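May 26, 2026
Bench notes, cloth folding and storage

Back on the purple cloths from the Plotton order. Job for the day was to find a fold that fits the Zakitton drawers without leaving a hard line down the middle.

Table wiped down first. The specks on the white top don't come off with soap, so they are marks in the surface and can be left.

Tried the fold in thirds. It goes into the drawer but springs open at the top. Halves and then halves again sits flatter, 7 pieces to a stack. Pressing by hand is enough, no iron. Long edge first, lined up straight, then smooth outwards from there. The wavy edge has to go underneath or the stack leans.

Cut length is 202 cm on the order sheet. Two pieces came up short and have gone in the Orero box for offcuts.

Cloth laid out on the table, faint creases still in it, a bit rumpled low down near the clear film:
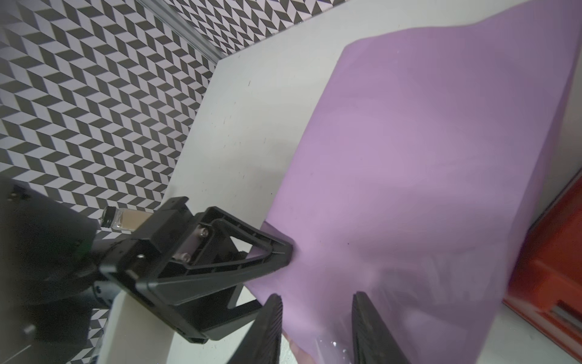
To do
Ask Malinowski for wider film before September.
Relabel drawer 83.
Try the same fold on the heavier cloth.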